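Grenov Planner Update: Shiny Things Are Hard

The July build of the planner is out, and it has finally stopped treating reflections as furniture.
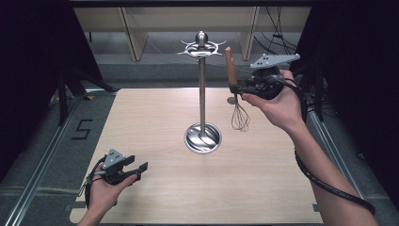

Kumiko Ebihara rewrote the depth filter, which used to find 71 phantom obstacles in one polished base and then refuse to move. Whisks are still a sore point. The planner sees the wire loops as a solid egg, or as nothing at all, depending on its mood. Replay logs now open in some 60 seconds, so you can be disappointed sooner. Send bug reports to Emiko Yokoyama.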